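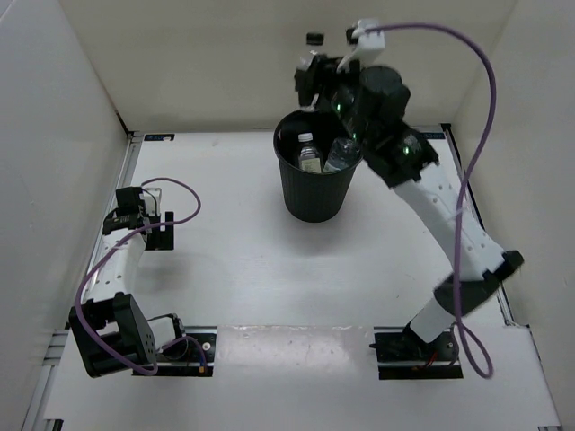
¿Qué es Trestetti?
Una escuela de encuadernación con cinco mesas, una guillotina de mal carácter y más cola de almidón de la que recomienda el sentido común.

La abrió Ásdís Damgaard en el antiguo almacén de Vivier, después de comprobar que coser libros en la cocina de casa acaba afectando a la sopa. Esben Hjaltadóttir se incorporó en febrero para dar un curso corto de papel jaspeado y todavía no lo ha terminado. Satish Nair enseña restauración y contesta el correo, por ese orden de entusiasmo.

Los grupos son de 5 alumnos. El curso básico empieza por el pliego y llega a la tapa dura; la piel queda para el segundo nivel, cuando ya se le ha perdido el miedo a la chifla. Tenemos unos 200 tipos de imprenta para dorar lomos, entre ellos muchas más kas de las que pide el castellano.

También aceptamos encargos: tesis, recetarios familiares, novelas que ninguna editorial ha sabido apreciar. No juzgamos el contenido —al menos, no delante del autor— y el presupuesto es gratuito.

El taller abre a las diez. Satish llega a las diez y cuarto.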